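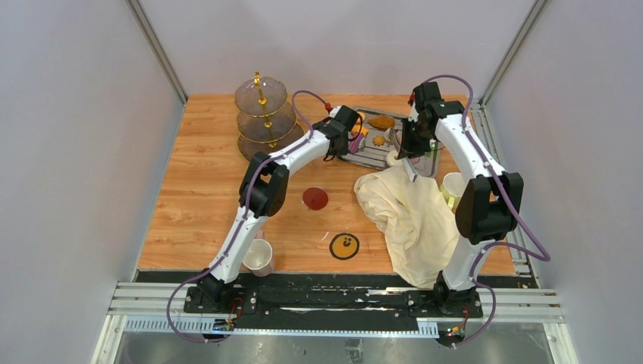 How do you load a three-tier dessert stand so it doesn't look like a yard sale?

Small things on top, wide things at the bottom, and quit while there's still some plate showing.

teatray_trevor wrote:
Going to argue with the second half. A half-bare stand looks like the guests already came and went. Fill the tiers and keep the spares on a tray next to it.

ICloutier_B wrote:
Trevor fills everything. I have seen his glove compartment.

My trouble is cookies. A flower-shaped cookie sits fine on a metal tray, then you put it on a glass plate and it slides like it has an appointment elsewhere. Doilies?

iraist wrote:
Doilies are for people who enjoy peeling paper off the bottom of a donut. Put the cookies on the lowest plate and leave them alone.

Also, tidy the table before you touch the stand. Mugs upright, cloth folded, coasters where somebody might use one. I don't care how nice your pastries are if there's a mug lying on its side next to them.

teatray_trevor wrote:
The crumpled cloth is a look. Magazines do it.

iraist wrote:
Magazines have ironed it first and then crumpled it on purpose. You have simply dropped it.
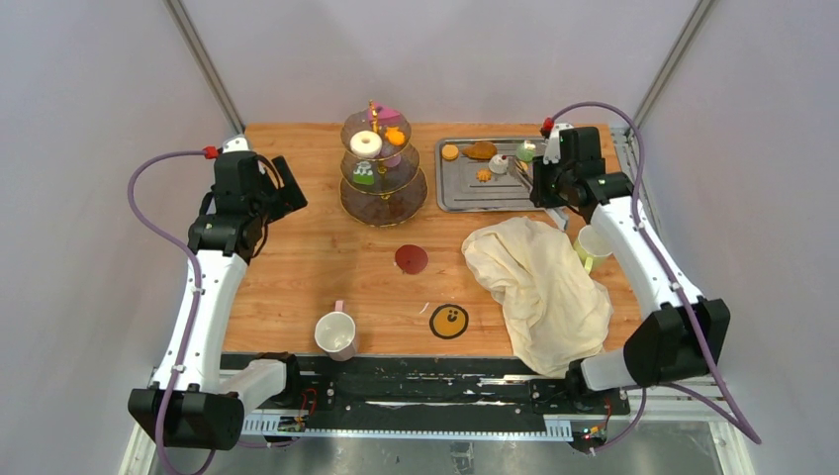

Ouellet, Tuesday, September 27, 2022

rdoucette wrote:
Checking in from the church hall, where I've been put in charge of sweets for 100 people with one stand and strong opinions from all sides.

My vote is for color up top. A pink pastry and an orange one on the highest plate will do more than a heap of beige. Donut in the middle with a small purple something for company. On clear glass you notice each one, so you don't need nine of them.

ICloutier_B wrote:
So you're siding with the bare plate crowd.

rdoucette wrote:
I'm siding with the gold pole. It's the only part of the thing you can grab, and Trevor's method buries it in frosting.

teatray_trevor wrote:
You carry it LOADED?

rdoucette wrote:
Once. Load it where it's going to stand. And put the tray on the right if you serve right-handed.

iraist wrote:
I'm left-handed. Tray goes on the left.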